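Equipment Planning – Frequently Asked Questions
1 March 2024
By the Gramley Equipment Planning Office

Who may request a robotic handling cell?
Any department at the Gramley site whose work includes sorting or loading wired parts. Cable bundles kept in divided cartons are eligible.
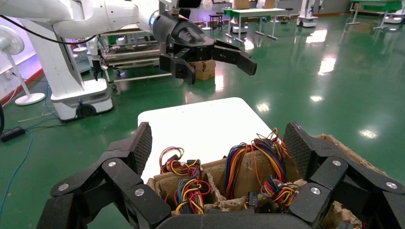

Requests must state which hand or gripper is needed, as the two are budgeted on separate lines.

How many quotations are required?
Departments must obtain 3 – normally from Grekia, Vávra and one other supplier. Each remains valid for 60 days.

Are trays and rails included?
No. Divided trays, rail frames and area signs are charged to the department as fixtures.

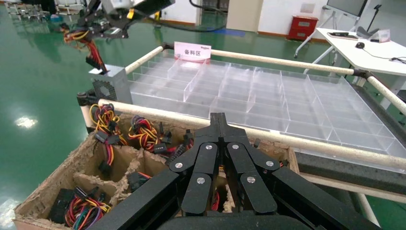

Can an approved cell be moved?
Yes, with 2 weeks' notice. Transfers to Prurkadham require a new floor plan.

Last updated: 1 March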